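Maltlow Sets Curbside Pickup Rules for Moving Boxes and Kiddie Pools

11 July 2026

Households in Maltlow that have moved within the past 2 months can now put out flattened moving boxes without buying extra collection tags. The change applies to corrugated cardboard only and does not raise the weight limit on regular trash.

Under the revised schedule, each address may set out up to 4 tied bundles per pickup. Bundles must be tied with string or paper tape and placed beside the recycling cart. Plastic wrap, foam corners and padded mailers have to be removed first. Boxes still holding packing paper will be left at the curb with a notice.

The town's hauler, Lambrakis, logged 770 missed or refused cardboard pickups between March and the end of June. Most involved boxes that had not been flattened, according to route supervisor Halima Ogola. "A wardrobe box takes up the same room in the hopper as a week of recycling from three houses," Ogola said. "Flattened, it is no trouble at all."

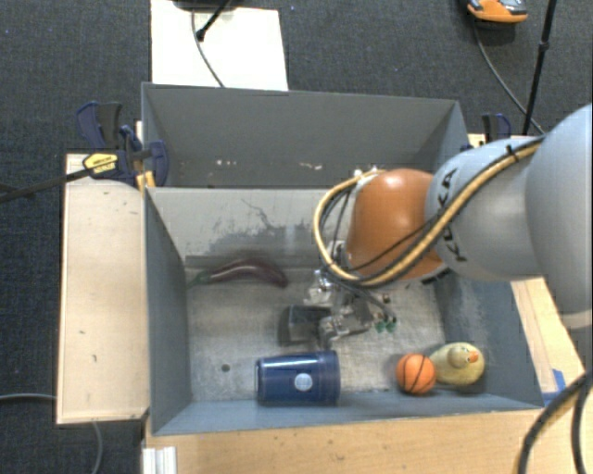 Hard plastic wading pools are covered by a separate rule. They are not accepted in recycling carts at any size, and a pool left at the curb without a booking counts as a bulk item. Residents may book one bulk pickup per season at no charge. Inflatable pools go in the regular trash once drained, dried and folded, with the valve left open.

Wading pools made up 93 of the bulk bookings taken in June, the highest count for any single item that month. Evangelia Petridis, who handles bookings for the town, said many of the callers had recently moved and were clearing garages and yards at the same time. She advised booking before the item is taken outside — slots on the east side are currently filling a week ahead.

Families who want to pass on usable boxes or outdoor toys can leave them at the Bulus exchange shed on the Juvcombe road during its posted hours. Boxes should be dry and free of food stains. Toys need all their parts and no cracked plastic. The shed does not take car seats, cribs or anything with a battery compartment that will not close.

Collection days are unchanged. Bundles and booked items should be at the curb by 6:30 a.m. and clear of the sidewalk. Tags bought under the old rules remain valid for other extra items.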